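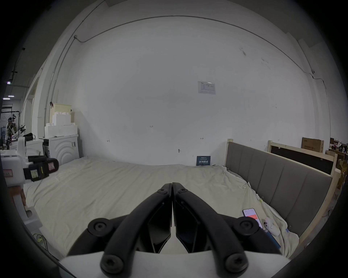

Benedita Neves wrote in to ask why a flat sheet never sits square on a bed with a padded headboard, however carefully the first corner is placed. Her guest bed at Bavcombe has the same problem every time it is changed, and she has tried two sizes of sheet on it.

The usual cause is the order of work. Most people begin at the headboard, push a fold of fabric down behind the mattress and pull toward the foot. Upholstery grips cotton. The top edge catches on the padding at one side, slides freely at the other, and the sheet turns a few degrees before anything has been tucked. Vertical channels make it worse than a plain panel does, as the hem can settle into a groove and hold there.

The method we use in the linen room at Ranmont goes as follows.

Clear the bed completely. Phones, soft toys, chargers and books go on a shelf. A small object left near the pillows will pin the fabric, and the crease that results runs a surprising distance.

Lay the sheet loose across the mattress and find the center fold. If it was put away unfolded or has been bundled, fold it once lengthwise and press the line by hand. Set the center of the hem at the middle of the foot end and tuck that end first, 7 inches deep.

Walk to the head. Draw the sheet up by the middle of the top hem, never by a corner, and keep it clear of the headboard until the full length is lying flat. Then lift the mattress at the center and tuck straight down. Corners come last, worked diagonally: head left, foot right, head right, foot left.

Creases that remain after tucking are of two kinds. Long soft ones come from slack and are removed by retucking the side. Short sharp ones were set in the dryer and will stay until the next wash. Taking the load out slightly damp and hanging it over a rail for the last stage prevents most of them.

On wooden frames, check the side rails before tucking. Unfinished timber snags thread, especially where a post meets a rail — a light pass with fine sandpaper is enough. Wipe off the dust before the bedding goes back.

Houshang Vahidi adds that pale upholstery should be brushed along the channels, top to bottom, each time the bed is stripped. Lint collects at the stitching and transfers to clean cotton.

The linen room's sheet-folding card has been reprinted, and 100 copies are at the front desk. Next item, in October: mattress rotation.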